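The Shrine Above the Quarry Road: Notes on a Disputed Founder

16 March 2026

Readers of this blog will recall that in December I wrote on the old market at Padilla and promised a longer account of the hill shrine at Wakcombe. The present post fulfills that undertaking in part. It concerns the question of who is buried there, and why two neighboring settlements have held different views on the matter for several generations.
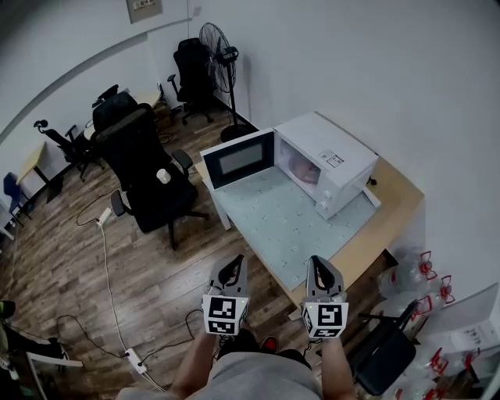
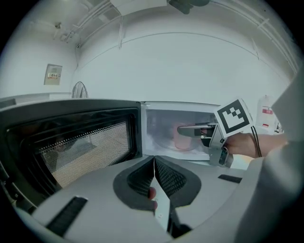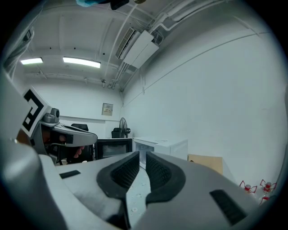
The first two show the microwave oven with its door open; the third, the handheld grippers.

The shrine stands on a low ridge at the point where the quarry road leaves Wakcombe for Zircombe. It consists of a single square chamber with a shallow dome and a walled yard to the east. In Wakcombe the occupant is held to be a judge who came from the coast and settled a quarrel over water. In Zircombe he is a soldier who was wounded on the road and died before reaching the village. Both settlements call him the Grikalard, a title for which I have found no satisfactory origin.

Documentary evidence is slight. The earliest written mention known to me is a land register kept at Padilla, which records the payment of 81 measures of barley "for the roof of the tomb." It names neither the judge nor the soldier. A later entry in the same hand lists 1,468 cut stones delivered to the ridge, a quantity well beyond what the present chamber would require. Jennylyn Manalo, whose transcription of the register I have used throughout, takes this as evidence of a second building, now lost. I am inclined to agree, although the yard wall could account for a good part of the stone.

The inscription over the door is of limited help. Four lines survive, and the last is badly worn. Chiharu Oshima read the final word as "arbiter" when she examined it, and that reading has been repeated in Wakcombe with some satisfaction. Her own notes are more careful. She observes that the first two letters are secure and the rest are not – a caution that seldom accompanies the reading when it is quoted.

It should also be recorded that the shrine was out of use for much of the last war. The road was closed, the lamp was not kept, and the yard was used for storing fodder. When families returned, Zircombe repaired the dome and Wakcombe replaced the door. The two groups worked in different months and did not consult each other, with the result that the new door opens against the repaired step and has to be lifted over it.

Attendance at the annual visit has since recovered. An elderly resident of Zircombe gave me a figure of 1,000 for the years of his childhood; at the last visit the gatekeeper's book showed 70 names, most of them from Wakcombe.

I have not yet seen the second volume of the Padilla register, which is with the binder. Any reader holding letters or photographs that show the yard before the wall was raised is invited to write to me at the usual address.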